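Zarach通信 技術欄
書庫の相対湿度をどこで測るか

前号で予告した測定点の見直しについて、結果がひととおり揃ったので載せる。対象はBandara棟一階の紙資料書庫で、気積は190立方メートル、外壁に面しているのは北側だけである。空調は個別のパッケージ型で、夜間は停止する。除湿機は家庭用を常設しているが、夏期以外は電源を入れていない。

従来の測定点は出入口脇の柱、床上150センチの一か所だった。記録計はProllbyの旧型で、感湿素子は静電容量式である。この位置で得られる値は、扉の開閉のたびに廊下の空気を拾う。日中の折れ線は鋸歯状になり、夜間は平坦になる。年報にはその平均を載せてきたが、平均値が書架の内部を代表しているかどうかは確かめていなかった。

昨年の3月に測定点を3か所に増やした。柱の一か所を残し、北側外壁に接する書架の最下段と、部屋の中央にある書架の中段を加えた。いずれも箱の外、棚板の上に置いている。箱の中は別に考える必要があり、今回の記録には含めない。

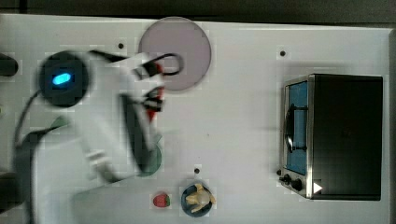 最下段の記録計は、壁面から10センチ離して設置した。壁に密着させると素子の周囲の空気が動かず、壁の表面温度に引かれる。離しすぎると中央の書架と変わらなくなる。10センチという値に強い根拠はなく、書架の背板と壁のすき間がちょうどその程度だったために採用した。比較のために記録計を動かすときは、この距離を必ず記録しておくこと。

読み取り間隔は15分に揃えた。旧型の内部時計は月に数分進むので、回収のたびに合わせ直している。進みを放置したまま複数の点を重ねると、扉の開放による変動がずれて表示され、伝播の遅れのように見えてしまう。昨年の春の記録には実際にこの誤読があり、書架中央への影響が一時間遅れると書いたが、訂正する。遅れは読み取り間隔以下で、この機材では分解できない。

結果として、差がもっとも大きかったのは冬の明け方である。空調が止まったあと北側の壁が先に冷え、最下段の気温が下がり、相対湿度が上がる。絶対湿度に直すと三点の値はほぼ重なる。つまり水蒸気の量は部屋の中でよく混ざっており、差を作っているのは温度のほうである。除湿機を回しても、この差そのものは縮まらない。縮めるには壁側の温度を上げるか、書架を壁から離すかのどちらかになる。

なお、相対湿度から絶対湿度への換算は、回収した記録を表計算に移してから行っている。記録計側にも露点を表示する機能はあるが、旧型と新型で使っている近似式が違うらしく、同じ温湿度を与えても末尾の桁が一致しない。計算を一か所に集めておけば、少なくともその食い違いは避けられる。

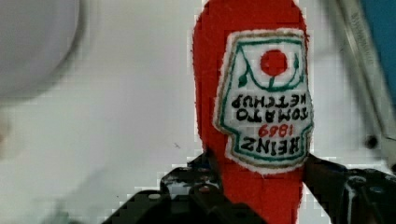 最終更新:2023年1月

換算の目安を示しておく。気温27度の飽和水蒸気量は1立方メートルあたり25.8グラムなので、相対湿度40パーセントであれば10.3グラムになる。当書庫の気積で相対湿度を1ポイント動かすのに必要な水の量は、空気だけを考えるなら49グラムである。除湿機の水受けに一晩で溜まる量はこれよりはるかに多い。その差は紙と箱、床材、それに扉のすき間から入る外気が受け持っている。

紙の緩衝作用は大きく、記録にもはっきり出る。除湿機を止めると相対湿度は短時間で戻り始め、その後の戻りは緩やかになる。最初の戻りを見て能力不足と判断し、機器を買い足す例があるが、紙が放湿している間は何台置いても同じことが起きる。運転を続けて、水受けの量が日ごとに減っていくかどうかを見るほうがよい。

次に、記録計の校正について。当書庫では飽和塩法を使っている。密閉容器に塩化ナトリウムの飽和溶液を入れ、25度で平衡に達すると、内部の相対湿度は75パーセントになる。低い側は塩化マグネシウムで33パーセントである。溶液は底に溶け残りがある状態を保つ。溶け残りがなくなった溶液は飽和しているとは限らず、基準として使えない。液が素子に触れると素子は使えなくなるため、記録計は液面から離した台に載せる。

平衡を待つ時間は一晩とした。容器を開けた直後の読みは捨てる。校正中に室温が動くと容器内の温度にむらができ、高湿側では特に誤差が出る。発泡材の箱に容器ごと入れておくと、読みのばらつきは目に見えて小さくなった。

旧型の記録計は、高湿側で実際より高めの値を示していた。低湿側のずれは小さい。一定値を足し引きする補正では両端が合わないので、二点を結ぶ直線で補正している。素子の応答が二点の間で直線であることは確かめておらず、中間の値にはその分の不確かさが残る。中間域の塩としては硝酸マグネシウムがあり、25度で53パーセントになる。次回の校正から加えたい。

過去の年報の数値は、補正前のものをそのまま残す。さかのぼって直すには当時の素子の状態が必要で、今の補正式を当てても正しくなる保証がない。年報の欄外には補正の有無を書き添えることにした。

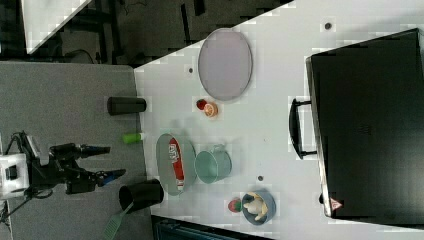 絶対湿度が部屋じゅうで同じなら測定点は一か所で足り、壁側は温度計だけ置けばよいのではないか、という意見を読者からいただいた。原理としてはそのとおりで、予算が限られる場合には有効な構成である。温度計は湿度計より安価で、経年のずれも小さい。ただし、空気が混ざっていることを一度は確かめておく必要がある。扉つきの書架や、布で覆った棚では成り立たない。当書庫は開架式の鋼製書架で、背板にも開口があるため、たまたま条件を満たしていた。

計算で求めた壁側の相対湿度を、実測と比べてみた。冬の明け方はよく合う。合わなかったのは、雨の日に搬入口を長く開けた日である。外気が床に沿って入り、最下段だけが一時的に湿った。継続時間は短いが、計算だけに頼っているとこの種の出来事は記録に現れない。当面は三点とも湿度計のまま続ける。

調湿剤についても触れておく。試用したのはDrorkusixのシート状のもので、箱の内側に入れて使う。室内に置いても、前述の気積に対しては量が足りない。箱の中であれば空気の量が少なく、蓋の合いがよければ日変動はかなり抑えられる。蓋の合わない箱では、何も入れない箱との違いが記録から読み取れなかった。調湿剤の購入より先に、箱の蓋を点検するべきである。

シートは使用前に、目標とする湿度の環境で慣らしておく。届いたままの状態で入れると、保管されていた場所の湿度を箱の中に持ち込むことになる。慣らしに要する日数は包装の表示に従ったが、終了の判断は秤で行った。重さが前日と変わらなくなった時点で終わりとする。シートには紙片を貼らず、鉛筆で端に番号を書く。のりの成分が資料の側に移るおそれがあるためである。
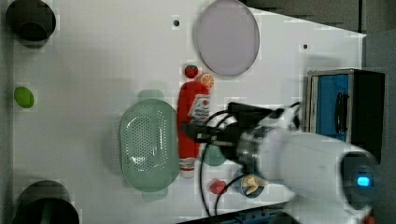 箱に入れるセンサーが大きすぎて資料を圧迫する、と別の読者の便りにある。同じ問題は当書庫でも起きている。対策として、資料の入った箱には何も入れず、同じ寸法の箱に不用の紙を詰めたものを一つ用意し、記録計はその中に置いた。詰める紙の量と質を本来の箱に近づけておかないと、緩衝の効き方が変わり、代わりにならない。便りには素子だけを線で引き出す方式も挙げられていたが、線を通すすき間から空気が出入りするので、蓋の合いを調べる目的には向かない。

この代用箱は、現在は北側の最下段に置いてある。外の記録計と並べて見ると、箱の中の相対湿度は日変動がほとんど消え、季節の変化だけが残る。冬の明け方に棚板の上で見られる上昇も、箱の中では小さい。測定点を増やした当初は、壁側の値を見て書架の移動まで検討したが、箱に入っている資料については急がなくてよいと考えている。箱のない大型の帳簿類は別で、最下段から中央の書架へ移す作業を先に進める。

今後の予定。記録計の電池は一斉に交換する。個別に交換すると欠測の時期がばらばらになり、三点を比較できる期間が減る。交換の前後には必ず飽和塩の容器に入れ、読みを控えておく。夜間の空調については、停止を続けた場合と弱運転にした場合を比べたいが、電力の契約に関わるため時期は未定である。

補正に使った表計算の様式は、書庫の共有棚に印刷したものを綴じてある。列の見出しのうち「差」とあるのは、基準値から読みを引いたもので、符号を逆に取ると補正が二重にずれる。転記の際は注意されたい。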